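Gisura Wash Bag for Fruit and Veg, Large

There are people who let their lettuce live in the bag it came in until it becomes soup. If you are one of them, read on, we're not judging (much).

The Gisura is a drawstring cotton bag for salad, herbs and anything else that sulks in the bottom drawer of the fridge. Rinse your leaves, shake them over the sink, put them in, pull the cord. It holds up to 16 carrots, or one cabbage with opinions. Sewn for us by Socorro Huamán in her workshop, where the offcuts become smaller bags and the very small offcuts become Socorro's problem.

Plain natural cotton only, we're afraid. We did ask about patterns. Socorro said cotton goes in the wash with beetroot stains on it and should dress accordingly. If you want something jollier on the kitchen table, you'll have to bring your own.

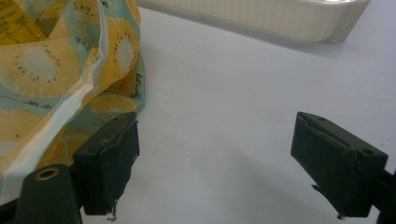
Citrus print, for those who like their kitchen cloth loud.

Size: 23 cm wide when flat, taller than you'd think
Wash: 40 degrees, with towels, not with your good shirt
Drying: on the line. It will shrink in the tumble dryer and then it's a bag for one radish
Cord: replaceable, spares sold separately, sorry

Back in stock in June. Order code 458. Trade orders go to Anselmo, who answers email before 9 am and at no other time.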